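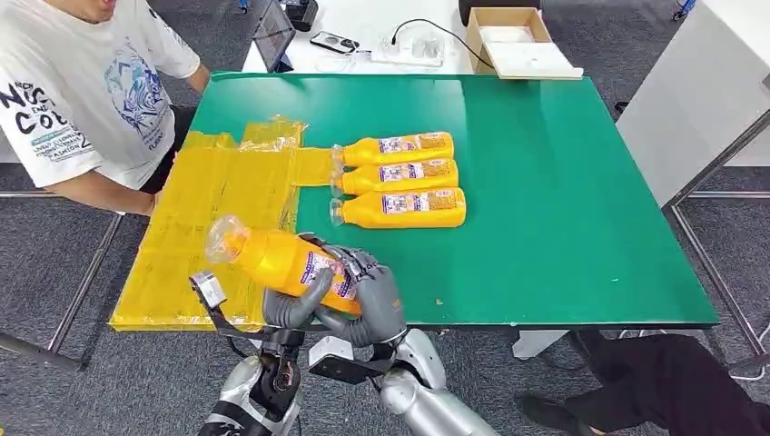

How often do the hand cables on a two-armed robot need checking? At our shop it's every 250 hours of running time, plus a quick look before each shift.

I got that number from Gwendolyn Iwasaki, who keeps the Koma cell going over at Zillik, and she let me hang around on 23 May 2025 while she did the big spring service. What a fun morning! The hour meter read 3,643 when she shut it down, so it was a bit overdue (she knows, she knows).

First came the wrists. She checked every bracket screw for the sensors with a little torque driver, then ran her thumb down the forearm cables looking for rubbed spots. She found one on the left side and swapped the sleeve right there. Then the finger joints got wiped and the grip force was set again from scratch, and that took longer than I expected – she redid the thumb twice before she liked it.

The bottle job is what wears things out, she told me. Slick plastic makes the fingers squeeze harder, and the thumb joint takes most of it. She has new finger pads on order from Eide and they should be here before the end of May. I'm going back to watch her put them on!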